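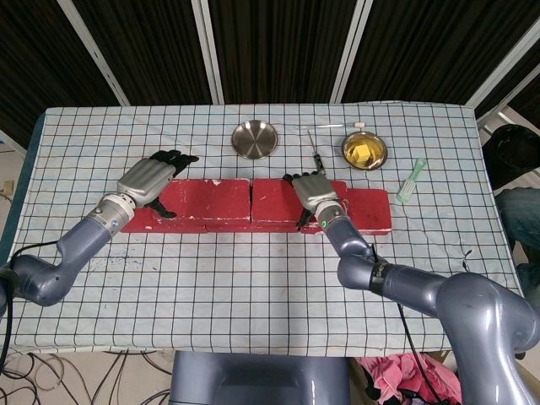

White cloth with the thin dark grid, on the rectangular table.

Shrinkage in table linen, and how to buy for it
16 Sep 2022

I have replaced three tablecloths in as many years for the same reason. Each one fit the table when it came out of the package and had too little overhang by the end of its first season. The fabric was fine in every case. The size on the label was the size before washing, and I had bought to that size.

Woven cotton comes off the loom under tension. The lengthwise yarns (the warp) are held tight during weaving and stay partly stretched through finishing. The crosswise yarns (the weft) are under less tension. When the cloth gets soaked and agitated, the fibers swell, the yarns relax, and the whole thing pulls in. Most of the change is in the warp direction. On a tablecloth that is usually the long side, though not always, and you can't assume it for a square.

Mills can take most of this out in advance by compressing the fabric mechanically. Whether they did is rarely stated. "Preshrunk" on a label means some shrinkage was removed, with no promise about how much is left. The Poltia cloth I bought last November had it printed on the band and still lost 4 percent of its length. On a cloth 2000 mm long that is 80 mm, or 40 mm off the drop at each end. A drop of 200 mm becomes 160 mm, and it looks wrong long before you find the tape.

How to test before you hem

If you buy by the yard, cut a piece large enough to carry two marks 400 mm apart in each direction. Keep the marks away from the cut edges, where the weave distorts. I use cotton thread tied through the fabric, after losing a set of pen marks to the first wash. Note which direction runs parallel to the selvage.

Wash the piece the way you will wash the finished item. A cool wash tells you little if you plan to wash hot after every dinner. Dry it the same way too. Tumble drying adds to the shrinkage, and a line-dried sample will read low if the real cloth goes in the dryer.

Press it flat without pulling, let it sit overnight, then measure between the marks. A reading of 384 mm is 4 percent. Repeat the wash at least twice more. The first wash takes most of it, but my samples have kept moving through the third, and I now treat the third reading as final.

Steel rule only. A sewing tape is a flexible strip that has been pulled on for years. I checked mine against the rule and threw it out.

Printed checks and grids

A cloth with a regular grid has one advantage: the pattern is a gauge. Measure across ten squares before the first wash, write it down, and measure the same ten afterward. No thread marks needed. It also shows skew, where the weft stops running square to the warp and the lines no longer meet at a right angle. On a plain cloth you find out about skew when one corner hangs lower than the others.

A printed grid needs one caution that a woven check doesn't. The print is laid on top of the cloth and may not follow the yarns even when new. If you cut along a printed line, you may be cutting off grain, and the hem will twist in the wash. Pull a thread at the edge and compare it with the nearest line. Svatopluk Hudec, who sewed curtains for a living before he retired, will follow the print if the drift is slight and the edge is in plain view. His argument is that people see the line and don't see the grain. I follow the grain and accept a crooked margin. We have not settled this.

Linen and blends

Linen shrinks more than cotton on the first wash and then stops sooner, in my samples. The heavier piece I have, sold as 291 grams per square meter by a shop in Lultow, was stable after two. Polyester blends barely moved. They also hold a grease stain in a way that makes the stability less interesting.

Pentti Vainio wrote to ask about damp pressing to recover lost length. It works until the next wash. You can pull a damp cotton cloth most of the way back and iron it there, and it will stay as long as it stays dry. I do this for the oldest of the three cloths, which is otherwise good. Pull along the warp only, in short sections, or the hems will scallop.

What I buy now

Table length, plus twice the drop I want, plus 5 percent of the total, rounded up to the next size sold. The same for width, with 3 percent. If the next size up looks silly when new, I wash it three times before it goes on the table. The Havlíček cloth is on its second wash and I'll add the numbers when it has had the third.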